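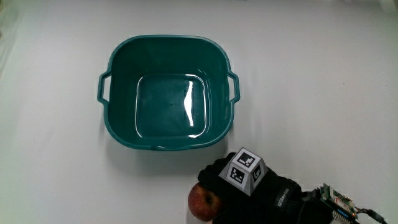

Missing Person Reports and Public Tips: Frequently Asked Questions
Edell County Sheriff's Office, Records and Communications
Last revised 6/12/25

Do I have to wait 24 hours before reporting someone missing?
No. There is no waiting period. Call the non-emergency line, or 911 if the person is a child or is in danger.

Where do I file if the person lives in another county?
File where the person was last seen. If that place is not known, file where the person lives. Reports taken at the Prerkton substation are entered in the same system as reports taken at the main office.

What information is needed?
Full name, date of birth, height, weight, clothing when last seen, phone number and carrier, vehicle plate, and any medical conditions. A recent photo is requested but not required to open a report.

How soon is the report entered in the national database?
For persons under 21, within 2 hours of receiving the required information. Other entries are made once the deputy has completed the intake form.

Why was no AMBER Alert issued?
An alert has its own criteria, including a reasonable belief that a child has been abducted and enough descriptive detail for the public to act on. A case that does not meet them is still investigated.

How do I submit a tip?
Use the web form or call the tip line. Include the time, location and direction of travel. Tips may be anonymous. The office received 1,426 tips last year, and not every caller is contacted again.

Can I join a search?
Only when a public search has been announced. Searchers check in at the posted staging area and must be 18 or older. Shifts run some 4 hours. Do not search the Mudaliar Road quarry or other private land on your own.

I found an item that may be related. What should I do?
Leave it in place, note the location and call. Do not wash, bag or move it.

Can I get a copy of a report?
Submit Form 124 to Records. Open cases may be withheld in whole or in part. Requests filed before January under the old Plorell portal do not need to be resubmitted.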